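Caderno da oficina - encadernação e restauro de papel
18/07/2024

Continuação do lote Stelton. Ontem ficaram por colar as guardas do volume grande e hoje de manhã comecei por aí. A cola de amido feita na véspera estava demasiado espessa, passei-a duas vezes pela peneira e juntei água até correr do pincel sem fio. Fica a nota para a Tayla: a proporção que está colada na porta do armário serve para o papel japonês fino, para estas guardas convém mais líquida.

O miolo do volume grande tem 38 cadernos. Dois estavam soltos e com o vinco da dobra rasgado de alto a baixo. Reforcei com tiras de kozo rasgadas à mão, pelo lado de dentro, e deixei entre mata-borrões com o peso pequeno. A costura original é em três cordas e vou mantê-la onde a linha ainda aguenta. No terço final não aguenta, parte só de puxar com a unha.

Medi a humidade ao chegar e outra vez depois do almoço: 41 por cento das duas vezes. Para o amido está bem, para o couro preferia um pouco mais. O couro da lombada continua a largar pó vermelho. Apliquei o consolidante numa zona escondida, junto à coifa de baixo, e escureceu mais do que eu queria. Não avanço com o resto sem falar com o Flynn.

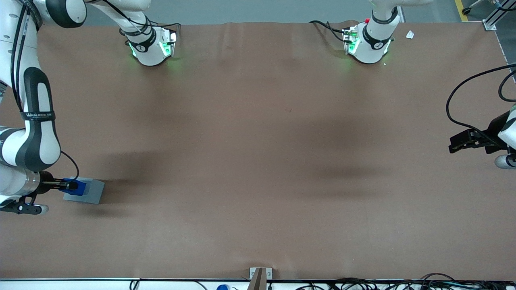
Quanto à lombada, há duas hipóteses. A primeira é levantar o couro inteiro, forrar por baixo e voltar a assentar. A segunda é fazer uma lombada nova em pele tingida e colar por cima o que se salva da antiga, com o rótulo. O Flynn costuma preferir a primeira. Eu inclino-me para a segunda, o couro está tão quebradiço junto aos nervos que não acredito que saia numa peça só.

O papel marmoreado das pastas está bom, só gasto nos cantos. Limpei a seco com borracha ralada e saiu bastante sujidade. Não mexi na mancha da contracapa, parece gordura e não quero espalhá-la.

Encomenda para a Paewai: linha de linho 18/3, mata-borrão em folha grande, 6 folhas de kozo médio. O kozo que veio em abril era mais grosso do que o anterior, pedir amostra antes de confirmar.

O livro de registos da Deltthorpe ainda está na prensa e fica lá. Abri um pouco para ver e a capa de trás continua a empenar na ponta. Troquei os cartões e apertei de novo, com menos força - da última vez ficou a marca da tábua no pano.

Por fazer:
Tingir uma amostra de pele e comparar à luz da janela.
Coser os cadernos reforçados, quando saírem do peso.
Afiar a faca de chifrar, está a arrancar em vez de cortar.
Responder à Guvosthorpe sobre a caixa, falta a medida da espessura com o livro fechado.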